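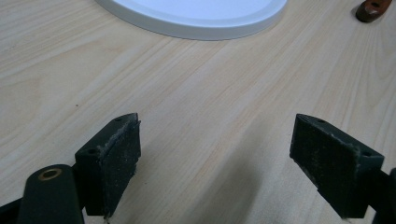
Ticket 413 - Sticky patches on Hustholm table after oiling
Status: Open
Site: Plellodetti, second floor meeting room

Reported: finish still tacky 18 hours after one coat of Stirnen hard oil. Paper sticks at the window end.

09:40 Checked can. Lid seal good, in date. Room at 23 percent humidity, heating on.
10:15 Wiped test strip with white spirit. Residue came off yellow. Excess oil was not buffed out.
11:30 Buffed window end with a dry pad. Tack reduced, not gone.
14:05 Asked Bíró for the cure sheet. They advise no second coat until a dry cloth slides without drag.

Action: leave uncovered overnight, repeat cloth test in the morning. Room stays off the booking system. Related: ticket 113, same oil, door frames.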